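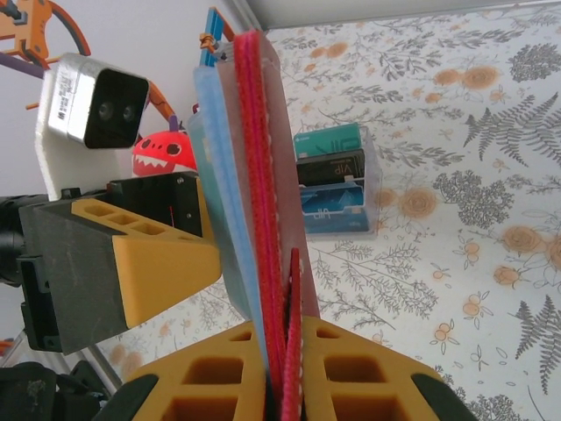 Pinça amarela do robô e, à direita, cartões VIP num suporte de plástico transparente.

5 de março de 2025
Por Nikola Czarnecka

A Flurnunard quer entregar a dois braços robóticos o manuseamento dos cartões de cliente na sua unidade de Gescombe, onde 13 pessoas fazem hoje esse trabalho à mão. A direção promete que ninguém sai. Por escrito, até agora, não há nada.

O projeto chama-se Skitow e consiste em pegar em cartões, bolsas e carteiras e arrumá-los sem ajuda. 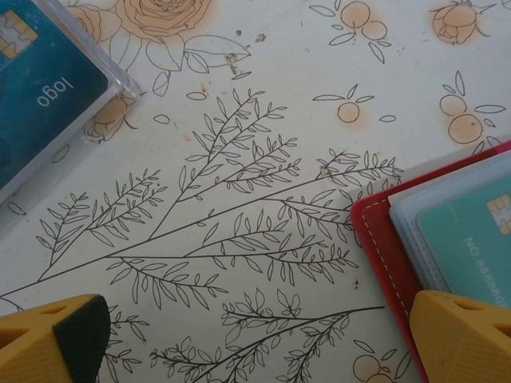
A empresa fala numa meta de 2000 cartões por turno. Uma boa funcionária, segundo os registos internos que o jornal consultou, chegou a 2654 em setembro, com pausa para almoço. Questionada sobre a diferença, a Flurnunard respondeu que a máquina "ainda está a aprender" e não indicou prazo.

Signe Halvorsen, que representa o pessoal, diz que o trabalho já mudou: duas colegas passaram o inverno a repor cartões na mesa e a anotar falhas.

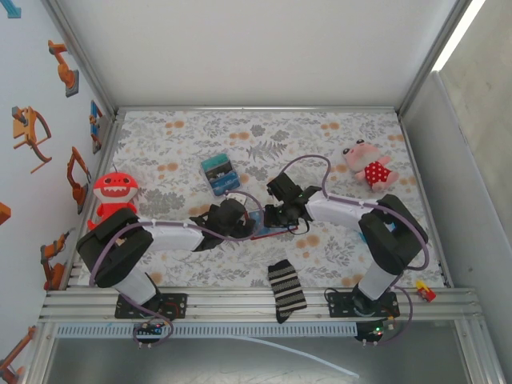

"Chamam-lhe supervisão, mas o salário é o mesmo e o dia é mais aborrecido", afirma. Halvorsen pede que as novas tarefas fiquem no contrato antes de o sistema passar para a linha.

A consultora Fagerlund, contratada para acompanhar a mudança, não quis divulgar os custos. A próxima reunião com os trabalhadores ainda não tem data.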